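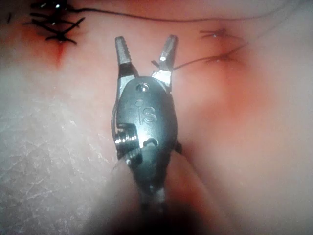

The jaws over two sets of stitches during suturing work at Bautista.

The controls lead at Bautista has been told four times that suturing is close to solved. "Close to what?" she asks, and waits for me to answer.

Her lab runs Uvumex, a planner that picks a path for the needle and hands it to the motor software. On paper it has 46 settings. She says two of them matter and the rest are there to make the first two look good.

I asked if the planner knows where the thread is. "It knows where the thread was," she said. "Thread moves. It crosses itself, it goes behind a jaw, and the software draws a nice smooth line through the part it lost." The demo clips from Odham never seem to dwell on that part - I checked.

Her team keeps a log of 700 runs, and she reads the bad ones first. Most begin with a small error in cable stretch that the controller treats as zero. "The arm reports an angle. The tip is somewhere else. Everybody knows this and then they plot the angle anyway."
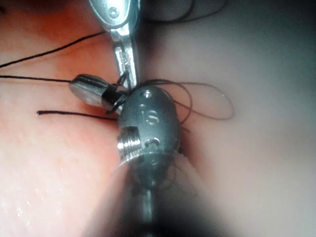 What would change her mind

She wants a tracker that says when it has lost the thread, and a planner that stops when told. Nuklow, the newer package, promises both. She has had it since May and is not impressed yet. "It stops, sure. Then it starts again with the same wrong guess."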